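Warkier | Skavden | Zou Tapes

Skavden is the second Warkier release on Zou Tapes, and the first to use a tuned source. The debut was built from line hum and contact mics. This one starts with a reed organ recorded in a hall in Drutardale, then slowed until the individual reeds drift apart.

Side A is a single piece of 18 minutes. It holds one low fifth for most of that time. The upper note sits slightly flat, so the beating is slow at the start and speeds up as a third tone enters from the left channel. There is very little above 4k. On small speakers the side is close to silent, and I would not judge it that way.

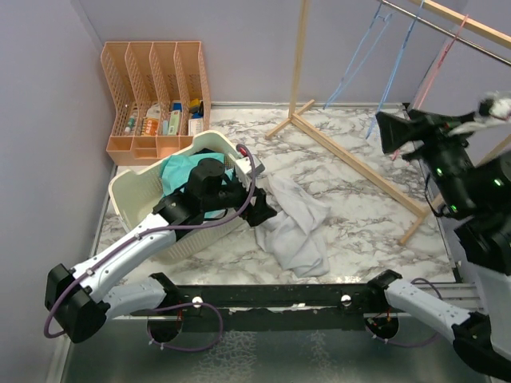

Side B is split into four shorter tracks. The bellows noise is left in, and on the second track it works as the only rhythm. The third uses a tape loop with an audible splice, panned hard right. I found the splice distracting on the first two plays and stopped hearing it after that. The last track fades too early for my taste.

The tape runs a little hot. I got some saturation on the organ's lowest notes, and the download has the same thing at the same spots, so it is in the master. Hiss is moderate.

Edition of 247, chrome, gray shells. The download comes as 24-bit files with one long mix of both sides. My copy arrived Thursday, and the label page showed 227 left when I checked that evening.

Filed under: drone, tape, reed organ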